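The Dish Rack Issue

Well, the votes are in from last month's question (dishwasher or sink?) and I was sure I'd be in the minority. I was wrong! 212 of you wrote back, and an awful lot of you are standing at the sink every night with your sleeves pushed up, same as me. So this week I'm skipping the soup recipe I promised and talking about drying racks instead. The soup can wait, it's a lentil one and lentils keep.

Some background for the newer readers. When we moved into the flat over the bakery on Skeria Street there was no dishwasher and no room for one, and I spent the first winter drying plates on a folded bath towel. It worked, sort of. The towel never really dried, the counter under it got that smell, and every time I pulled out a bowl from the bottom of the pile I held my breath. In February I finally gave in and bought a rack, the bamboo one from Zirnau that everybody had that year, and by summer it had black spots in all the joints. I scrubbed it with vinegar, I left it in the sun, I said some things to it. Out it went.

Since then I've been a wire person. Thin black wire, a tray underneath, done.
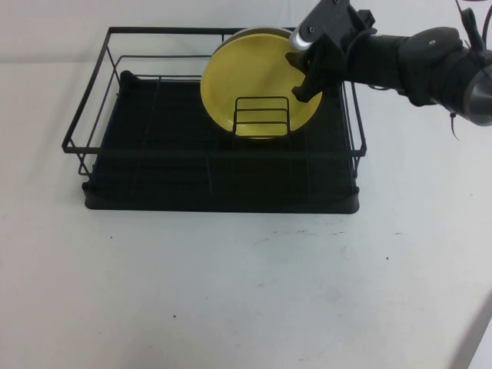 From the Sink Side
The Begović Kitchen Letter, Nov 9, 2018

What I want from a rack now is pretty simple, and the first thing is that a dinner plate has to stand up in it. You'd think they'd all manage that! I've had one where the slots were so wide the plates leaned over like tired commuters, and another (a Skanance, lovely to look at) where they were so tight that anything with a raised rim had to be wedged in and then wiggled out again. A yellow plate on its edge behind a little wire holder makes me very happy. It's a small color-in-the-kitchen thing, too. I went years with all white dishes because a magazine told me to, and then I bought one mustard plate at a yard sale and it's the one I reach for every single morning.

If you're shopping, take a plate with you. I mean it. Wrap your favorite one in a tea towel, put it in your bag, and try it in the rack right there in the store. I've done this twice and the worst I got was a funny look. Take a deep bowl as well if you eat a lot of cereal or noodles, since bowls are where most racks fall down. They want to lie flat and trap a puddle, and then you pick one up for breakfast and get water down your sleeve.
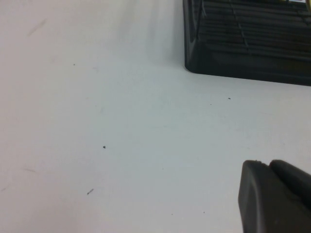
The tray is the other half of it, and the half I used to ignore. For the longest time I figured a tray was a tray. Then I lifted mine up to wipe the counter and, well, I won't describe it, some of you read this over lunch. Now it gets done when I change the dish towels. Rack off, tray into the sink, hot water and a squirt of soap, and an old toothbrush for any ridges. Black plastic is sneaky about this because it hides everything except hard water marks, and those it shows off to the whole neighborhood. A splash of white vinegar left on for 9 minutes (I set the timer for ten and get impatient) takes care of mine. Rinse it well, then dry it with a towel before the rack goes back on, or you'll be looking at the same chalky rings by supper.

A few of you asked about keeping the rack out all the time versus putting it away. I go back and forth. I like an empty counter as much as anybody - there's something about a clean white surface first thing in the morning that makes me want to bake - but my rack lives out on weekdays and goes on top of the fridge when company's coming. One reader told me she hangs hers on a hook inside the pantry door, and I've been eyeing my pantry door ever since.

And please, give it some air! I used to shove mine right up against the wall to save space and the back row of plates took forever. Pull it out a couple of inches and leave a gap between plates if you can spare one. On a night with 7 people at the table you can't, and that's what the second load and a helpful guest are for.

Oh, and this letter now goes out to around 3,000 kitchens, which is a little hard to picture from my end of the sink. Thank you for reading and for all the replies. Keep sending me your rack stories, especially the disasters, and next time there will be lentil soup.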